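**Old tower shuts off under load – PSU or heat?**

**gill_lane** wrote:
Desktop is maybe ten years old, used for photo editing and the odd game. Since January it powers off completely after 2 hours or so of exporting. No blue screen, no warning, just black. It starts again if I leave it a while. Power supply is a 400 watt Clendico that came with the case. Is it worth replacing or should I look at something else first?

**Liette B** wrote:
Check temperatures before you spend anything. Run a logger during an export and see what the last reading is. If the CPU is over 90 when it dies, you have your answer.

**jfortin** wrote:
I'd replace the supply regardless. Ten years is plenty for a budget unit, and 400 watts doesn't leave much room with a graphics card in there.

**Liette B** wrote:
Plenty of people run a card on 400. It depends on the card. Telling someone to buy parts with no readings is how they end up with a new PSU and the same problem.

**jfortin** wrote:
And a failing supply can take the board with it. I've lost one that way. A decent replacement is under 100 here.

**gill_lane** wrote:
Logged it Tuesday night. CPU went to 71 and stayed there, graphics card got to 78, then it shut off. The card is a low-end one with no extra power plug.

**Olumide_U** wrote:
Those numbers are fine. Before buying, unplug from the wall and reseat the main power connector and the CPU one. A connector that isn't fully in can do this – I've seen it on two machines at the repair evening in Sikurcombe.

While you're in there, move any cables that are close to a fan. Cases from that period have the drive cage right by the wiring and it gets crowded. 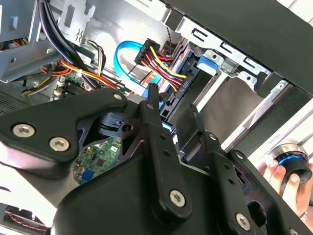

*Side panel off, drive cage and wiring*

**jfortin** wrote:
Reseating costs nothing, agreed. I still think it's the supply.

**gill_lane** wrote:
CPU connector was in but the clip hadn't latched. Pushed it home and the export has been going for almost an hour. Will leave it overnight and post again.

**Liette B** wrote:
Keep the logger on while it runs.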